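Likum Community Help > Home medicine cabinet > Ears

Ear wax drops: how long to keep using them, and is an old bottle still good?

Inmaculada Zabala
Posted 18/10/2020

My left ear has been plugged for 11 days. It started after a shower and it has not cleared. Sounds are muffled on that side and my own voice sounds loud when I talk or chew. There is no pain, no fever and nothing coming out of the ear. I had the same thing once before, on the other side, and a nurse looked in and told me it was wax.

I have a bottle of Rultex wax softening drops in the bathroom cabinet. The box is gone, so all I have is the label on the bottle. It lists carbamide peroxide as the active ingredient and glycerin among the rest. It says to use it twice daily and not for more than four days. I bought it last December and used it for a few days then, so it has been open since that time. The expiration date on the bottle has not passed.

What I would like to know:

Does the expiration date still count once the bottle has been opened?

I used the drops last night and this morning. They fizzed quite a bit, and now the ear is more blocked than it was before. Is that a sign I should stop?

If four days is not enough, can I take a day off and start again? I saw somebody in another thread say they used theirs for two weeks straight.

The walk-in place near me charges $145 to look at an ear and clean it out, so I would like to try at home first if that is reasonable. I don't have tubes and I have never had ear surgery. I do not wear hearing aids. I have a rubber bulb syringe that came with the drops, but I haven't used it yet.

Amber Van Acker

I worked the counter in a drugstore for a long time and got asked this most weeks, usually by people holding the bottle. I'm not a doctor, so check what I say with your pharmacist. The call is free.

On the date: the one printed on the bottle is for a sealed bottle kept the way the label says. After it has been opened, go by whatever the package says. Some makers give a shorter time after opening and some say nothing. Yours may have had it on the box, and the pharmacist can look it up for you from the name. Peroxide products lose strength slowly, and heat and a loose cap speed that up. A bathroom cabinet is not a great place for them. If yours still fizzes, there is still peroxide in it. What the fizz can't tell you is whether the tip is clean. If the tip has touched the inside of an ear, and it usually has, I would buy a new bottle. They are not expensive.

On feeling more blocked: this is common on the first day or two. The wax takes up liquid and swells before it breaks up, and some of the liquid stays behind it. Feeling fuller is expected. Pain is a different matter, and so is dizziness, a rash, or anything draining out of the ear. With any of those you stop and get seen.

How I was taught to explain the drops:

Warm the bottle in your hand for a couple of minutes. Cold drops can make you dizzy. Don't microwave it.

Lie on your side with the bad ear up. Pull the top of the ear gently up and back.

Put in the number of drops on your label without pushing the tip into the canal. Stay on your side for several minutes - most people get up too soon.

Sit up over a tissue and let it run out.

On the last day, or whenever your label says to, rinse with the bulb and plain body-temperature water. Gentle squeezes, aimed a little toward the wall of the canal and never straight in. Leave room around the tip so the water can get back out. Tilt the head and dry the outside with a towel.

Don't use cotton swabs in between. They push the softened wax back down and you end up where you started.
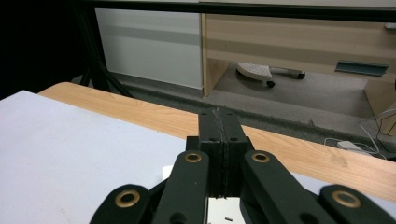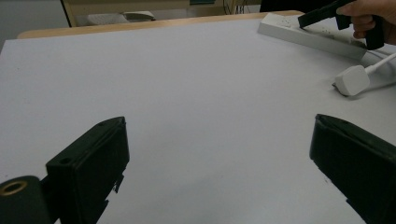
Sem Martens

Four days means four days. I went past it with the Magbanua brand, same active ingredient, and the skin inside my ear got so raw that I couldn't tell anymore if it was wax or swelling. Ended up paying for the visit anyway. They took the wax out with a little suction tool and then I had to leave the ear alone until it calmed down.

So I would not take a day off and start over. If it's still plugged after the last rinse, have someone look. Two weeks straight is bad advice whoever wrote it.

Also ask about the price before you go. My regular doctor's office had a nurse do it and it cost less than the walk-in.

Angus Lamont

olive oil. 2 drops at night, been doing it for years, never bought any of that fizzy stuff

Amber Van Acker

Plain oil is fine for a lot of people and it is easier on dry skin. It softens wax slowly, so give it several days. The same warning goes for oil as for the drops: none of it goes in if there might be a hole in the eardrum. Inmaculada said no tubes and no surgery, which helps, but if you ever had an eardrum burst as a kid, ask first.

One thing I left out. If the hearing on one side drops suddenly, over a few hours or a day or so, and especially with ringing or spinning, don't sit at home treating it as wax. That one needs to be seen right away.

Inmaculada Zabala

Thank you all. No burst eardrum that I know of. I called the pharmacy and she said to throw the old bottle out and finish the four days with a new one, counting yesterday as the first day. She also asked about ringing and spinning, and I have neither. I got a 30 ml bottle of plain saline as well for after, though she said warm water would do the same job. I'm moving the new drops to the hall closet. If it isn't clear by the end I'll phone the doctor's office and ask if a nurse can do it.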